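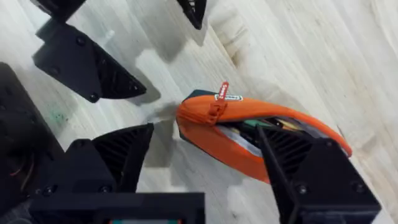 2 min read

Home Lists Archive Threads Search

Last updated: 28 May 2023

Re: [packs] Coated zippers on small pouches, seam placement

From: Romain Tanguy
To: packs list

Fabrice Le Goff wrote:

> I have finished the third version of the Gonside pouch and the zipper
> still waves. The panel is 470 denier coated nylon, cut on the straight
> grain. The zipper is a number 3 coil, coated side out. I sew the first
> side flat, then flip and sew the second, and by the time I reach the
> pull end the tape is longer than the fabric. I have tried loosening
> the top tension and it made no difference that I could see. Does
> anyone cut the zipper long and trim it later, or do you cut to length
> before sewing?
>
> Also, is there any point in sealing the needle holes on something
> this small?

Fabrice,

Top tension won't fix this. The wave comes from the two layers feeding at different rates. The feed dogs pull the bottom layer and the presser foot drags on the top one. If the zipper is on the bottom for one pass and on top for the other, you get an error in each direction, and the two sides no longer match.

What I do on the Medina pattern:

Cut the tape long, 2 inches past the panel at each end. Trim after both sides are in and the ends are tacked.

Keep the zipper on top for both passes. This means turning the work end for end for the second side, so you start from the pull end.

Reduce presser foot pressure before touching anything else. Coated fabric sticks to a steel foot. A PTFE foot helps more than any setting.

Mark both tapes and both panels every inch or so with a wax pencil and match the marks as you sew. Don't use pins on coated fabric. Clips are fine within the seam allowance.

Stitch length matters too. Short stitches perforate the coating and push extra thread into the tape, which makes it grow. I would not go below 3 mm on that weight of cloth.

On cutting: check that your panel really is on grain. I had a roll from Derneck last October where the weave ran off by a visible amount over one yard, and every panel from it twisted once it was turned. Pull one thread out across the width and cut along the gap.

On sealing: for a pouch that lives inside another bag, I don't bother. Water gets through the coil long before it gets through the needle holes. If it rides outside, put the zipper under a flap and seal the two end seams only. The corners where the zipper ends meet the side seam are the usual leak, so fold the tape ends away from the opening before closing the side.

Binding the inside seams adds bulk but stops the coating from fraying into the coil. The Drurnalska pattern sheet has a workable order of assembly for this, steps are on the back. Ignore its zipper length, it is short.

If it still waves after all that, post your foot type and needle size.

Romain

Previous in thread Next in thread Reply Top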